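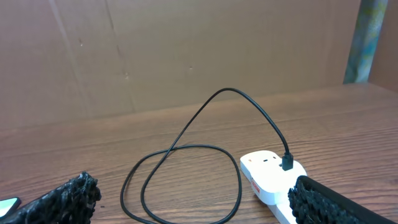 Notes from a visit to the Jultar song archive

The Jultar archive keeps the papers and recordings of people who wrote songs for family occasions in the valley: house openings, christenings, farewells. It opens to the public on one afternoon in July, and this year I went. The archive is up a side street in Carkard, on the second floor over the old seed store. Admission was 3 dollars. The stairs are steep and there is no elevator.

Teresa Keane has cataloged the collection for most of its life and led the tour herself. The catalog now lists 686 songs. Most survive only as words, copied into account books and on the backs of letters, with the name of a tune at the top if the copyist thought of it. A good many of those tunes are lost. One notebook gives the same tune, "Bai Crossing," for eleven different lyrics, and no two of them fit the same meter.

The song I had come for is the one written for the Jadeck house when the family moved up from the river. I knew the version with four verses. The archive has an earlier copy with six, and the extra two name the guests who came by boat and the woman who planted the lime trees by the gate. Keane thinks they were dropped once the guests had died and singers no longer knew who they were. She read them aloud slowly and then played a recording of the short version, sung by two sisters with one guitar. The second sister comes in late on every chorus - on purpose, according to the notes with the tape.

We were 20 on the tour, too many for the listening room, so half of us waited in the hall and then changed places. I would go early another year. Printed songbooks were on sale at the desk from a run of 500, and I bought one. The Jadeck song is in it, short version only, with the key given as F. On the tape they sing it in G.

The reading room takes appointments in the mornings the rest of the year. Bring a pencil, as pens have to be left at the desk.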